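Teaching a gripper to tidy up: tips from the spare room

Showing a robot how to clear up is a lot like showing a teenager, with fewer sighs. You hold the gripper, you do the job, and it learns your habits — the bad ones too.

Slow down on the approach. Sorin Coman at Starano reckons nearly 800 of his early runs were spoiled by hurrying the last bit before the grab.
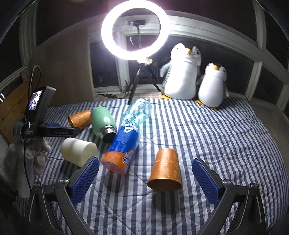 Paper cup lined up between the blue pads, bottle and other cups still to go.

Soft surfaces are harder than benches. A quilt gives when you press on it, so come in level and close the fingers gently. Paper cups don't forgive a firm handshake.

Change the layout every five goes. Tip a cup over, turn a bottle around, swap the colours about. Leave it all in one spot and you'll have trained a very expensive coaster.

Fumbled one? Bin the run and start again. I kept three of mine out of pride and the robot has copied them faithfully ever since.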